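Who checks the check run?

Evaluation notes, February

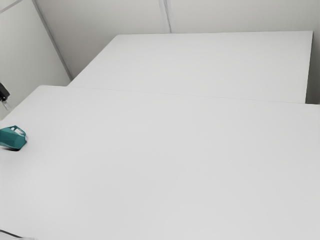 Start state is part of the result

The Pesonen group's draft rules for reporting simulated manipulation runs went around last month, and I have now read them twice. They are better than I feared. They are also far too easy on start states.

Take a pick task with a teal cup lying on its side on a plain white table, gripper near it and not touching. A tipped cup is a harder case than an upright one for some grippers and an easier one for others, depending on where the handle ends up. The draft asks authors to report "the object and the surface." It does not ask for the pose. Two labs could follow it to the letter and publish numbers that have nothing to do with each other.

What the 75 percent hides

Hastinwood's entry in the trial round lists 1228 episodes, of which 1199 were scored. The missing 29 are put down to "invalid starts." Fine, but who decided they were invalid, and was that before or after the arm moved? Shahnaz Jayawardena asked exactly this on the call and was told the filter is "standard." I would like to see the standard.

Skoto reported a 75 percent success rate and gave no seed list at all. The draft lets them, as long as they ran at least 10 seeds. I don't see the point of a minimum if you can't tell which ones were run.

What I would change

Report the object pose at the first time step, as numbers, for every episode.
Write the rule for invalid starts before running anything, and publish it with the scores.
List every seed, including the ones thrown out.
Say what else is on the table. Bare white surfaces are kind to a vision system, and a score earned on one should say so in the same sentence.

The Zestirar people argue that this is too much paperwork for small teams. Maybe – but the simulator already knows all of it, and writing it to a file takes a few lines of code. I'm more worried about teams that have the log and would prefer not to share it.

Comments on the draft go to the Pesonen group directly. Mine are in, all four pages.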